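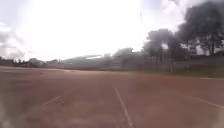

Trulline, the line-following pace robot from the small outfit Zukton, went on general rental to running clubs this April, and the first people to get their hands on it seem very reluctant to give it back. It's a low four-wheeled cart that drives itself around a track at whatever pace you punch in, and you chase it. To hold its lane it looks for painted lines, the same white stripes that run up the reddish-brown surface here toward the grandstand and the trees, and it corrects its steering as it goes. There is no wire to bury and no beacon to set up. You put it down on a line, pick a distance and a time, and press the green button.

Pacing lights along the inside rail have been around for a while, but they cost serious money and somebody has to install them. A cart that fits in the back of a hatchback is a different kind of deal for a club that only gets the track a couple of evenings a week. The Dervishi Running Club has had one since the start of the month and uses it every Thursday for the long intervals.

"I ran the best set of 400s I've run in years, and I did it chasing something the size of a toolbox," says Dragica Ristić, who coaches the club's middle-distance group. "You stop looking at your watch completely. You just hang on!"

Her runners have been putting it through everything from easy tempo laps to flat-out 200s, and the cart has plenty left over for the fast stuff. A full charge lasts 5 hours at jogging speeds and drops to a little under two if you spend the whole night sprinting. The battery swaps out with two latches, and the rental comes with a spare. A strip of lights on the back goes from green to amber to red as you fall off the pace (the cart measures the gap behind it), and you can set it to either wait for you or leave you to suffer. The Dervishi group voted for suffering.

What has changed most since last year's trial version is how it handles worn paint. The old one would slow down and beep whenever a line got too faint, and on older tracks that could mean several times a lap. Zlatko Hoxha, who wrote most of the steering software, says the new one keeps track of where it is on the oval and carries on through gaps of up to 16 meters before it gives up and coasts to a stop. It also pays attention to more than one line at a time now, so a bad patch on the left matters less if the right side is still good.

A few things could be better. The app only runs on phones for now, and the numbers are tiny if you're standing in the infield in bright sun. Starting from a curve takes a couple of tries. And the cart doesn't like puddles much, though light rain is fine. Zukton says bigger text is coming in the next update, along with staggered starts for groups in different lanes.

Rental is $60 a week with the charger, the spare battery and a padded carry bag. Schools pay $41. Viorica Perić, who handles bookings, says most of the carts are out through the end of the outdoor season but a handful are still free for weekday use, and a club can ask for a one-evening tryout before signing up for anything.

The Dervishi club is opening its next session to visitors. Warm-up is at 6:30 p.m. and the cart goes out at 7. Bring spikes or flats, and tell Dragica your recent mile time when you get there so she can put you in a group.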